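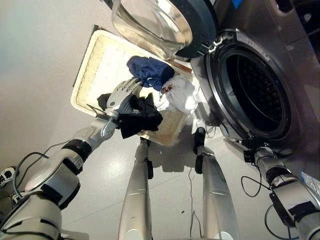 Loading task, left hand on the black garment, right gripper at the lower rim of the drum opening.

Wrist fault 408 on right arm during washer loading

Manaia Lowther
26 May 2025
Plillen upper body, Pedeo controller, stock wrist on both sides. The right arm drops into protective stop partway through the load. Left arm keeps its grip and holds position. The log gives 408 (wrist torque, sustained) with no warning before it. First occurrence was at cycle 107. It now trips on most runs if the right gripper is low at the door and the forearm rolls inward.

Done so far: re-zeroed both wrists, swapped the right wrist module with the left, lowered the approach speed. The fault stayed on the right after the swap, so I have ruled out the module.

dryjoint
What is your torque filter window? Default is 200 ms and fabric dragging on a door gasket will hold a load on the wrist for longer than that. I raised mine and the 408s went away.

Manaia Lowther
Default. I would prefer not to touch it until I know what the load is. The trip comes with the fingers open as often as closed.

Clilcombe
Don't raise it. 408 is the only thing between a stuck wrist and a stripped gear, and there are people's hands near that door when someone goes to clear a jam. Filtering it out is not a fix.

dryjoint
It's a nuisance trip on a soft load. Nobody strips a gear on a T-shirt.

Clilcombe
You don't know the load is soft. He just said it trips with the fingers open.

Manaia Lowther
She, but yes. I logged raw torque at 200 Hz over several runs. With the arm clear of the machine, the trace is flat through the whole roll. With the wrist low and forward it climbs steadily from mid-roll and does not settle. Contact with the gasket would give me a step and then some chatter as the rubber lets go. 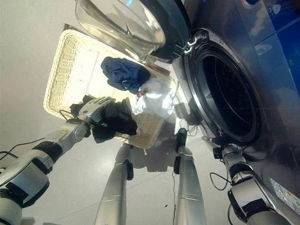
The slope also changes with elbow angle. At a more open elbow the climb begins earlier, and if I back the roll off by a few degrees it comes down along the same line. So it behaves like a spring. Commanded and measured position agree until the stop, which I take to mean the joint itself is fine.

dryjoint
Could still be the gasket if the back of the hand is leaning on it. Rubber is a spring.

Manaia Lowther
Could be. I ran the same roll in free air at the same height and reach with the washer pulled back. Smaller climb, same shape. So the gasket adds to it but doesn't start it. Tipping the basket toward the drum makes no difference that I can measure on the right side. 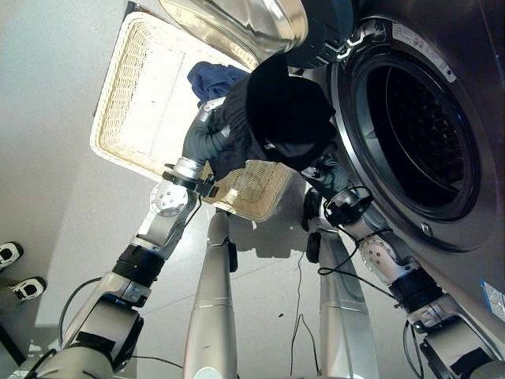
Ataahua Ruddock
Check the cable before anything else. A spring that shows up in free air and depends on elbow angle is nearly always the harness coming up short. Power off, brakes released, roll the forearm by hand with the elbow where it trips. If it wants to roll back, undo the clamp nearest the wrist and try again.

Clilcombe
Support the arm before you release the brakes. The Plillen shoulder falls faster than you'd expect.

Manaia Lowther
Arm was on a stand. It does roll back by hand, and with the clamp undone it mostly doesn't. The harness was re-clamped in February after Laaksonen changed the elbow cover, so I may have lost some slack there. Will re-route and run it again with the filter left at default.

dryjoint
Fair enough. Still say the default is too tight for laundry.

Ataahua Ruddock
Look at the jacket where the clamp sat, too. If it's been pulled that hard for that long I'd replace the cable.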